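Ticket 327: Memorial notice shows wrong surname order and service details missing after edit
Product: Katemska Notices (funeral home edition)
Opened by: Tapsell Funeral Services, front office
Status: Resolved, one point left open
Handled by: Murray Doolan

Original message from customer

Good morning. We publish the death notices for our families with your system, and since the January update we have trouble with one of them. The notice is for a lady who was married two times. The family wants her name printed with her maiden name in brackets, and then both married names. When I write it in the form it looks correct in the preview. When I press Publish, the brackets are gone and the maiden name stands at the end, as if it was her last surname. The daughter has telephoned us already and she is upset, which I understand very well.

There is a second problem. After I corrected the name by hand, the paragraph with the time and place of the service disappeared from the public page. It is still in the form on my side. Please help before the evening, because people are asking where they should go.

Paora Hapeta
Front office, Tapsell

Reply, 9.40

Hello Paora, thank you for the clear report. I am sorry for the trouble to the family. I have put the service paragraph back on the public page by hand, so visitors can read it now. Please do not press Publish again on this notice until I write to you. Could you tell me which template you use, and if you have typed the text in the form or pasted it from another program?

Murray

Reply, 10.15

Thank you, I see the service details again. The template is "Traditional, long". The life story was pasted from a document which the family sent by e-mail. The name I typed myself.

Paora
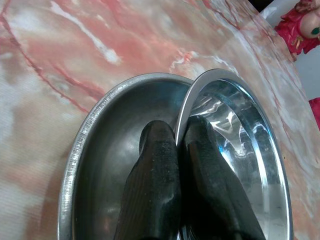
Working notes, 11.05

I made a copy of the notice on the test site and tried the following.

Typed the full name with brackets, template "Traditional, long": brackets lost on publishing.
Same name, template "Traditional, short": brackets kept.
Same name without brackets, with "née" before the maiden name: order kept in both templates.
Removed the pasted life story and published again: brackets still lost, so the pasting is not the reason for the first problem.

The long template sends the name through the Poditz name sorter, which was added in the January update for the alphabetical list. The sorter takes everything in brackets for a nickname and moves it. In the short template the sorter is switched off.

Working notes, 11.50

Second problem. The life story in this notice has 5 paragraphs and one of them is very long. The long template has a field limit of 400 words for story and service together. When Paora corrected the name, the whole notice was saved again and the text was measured again, and what was over the limit was cut without any warning. The service paragraph is last, so it was lost first. The first publishing did not measure the text at all — this is why the service was visible in the beginning.

I do not like that the system cuts silently. I have written this to the developers as a separate fault.

Reply, 12.20

Hello Paora, I have found both causes. Please do these 3 steps in this order:

1. Open the notice and go to Settings, then Name. Take away the tick at "Sort name automatically".
2. Move the time and place of the service from the story field to the field called "Service". It has its own space and is not counted with the story.
3. Save, look at the preview, and then publish.

If the brackets are still missing, clear the stored page with the button "Refresh public page" and wait a few minutes.

Murray

Reply, 13.05

I did the steps. The name is now correct with the brackets, and the service has its own box under the story, which looks even better than before. The daughter has seen it and she is content.

One question: the printed version for the Pimov newspaper page still has the old name. Is this sent again automatically, or must I send it?

Paora

Reply, 13.30

It is not sent again automatically. Please open Print, choose Pimov and press "Replace earlier version". You should receive a message of confirmation. If it does not come by 15.00, write here and I will telephone them.

Murray

Reply, 14.10

The confirmation has come. Thank you for your patience with me.

Paora

Closing note

Name and service text solved by settings. Open point: missing warning when the text is over the limit, moved to the developers' list. Other funeral homes with the long template should check the name setting before they edit a notice which is already published.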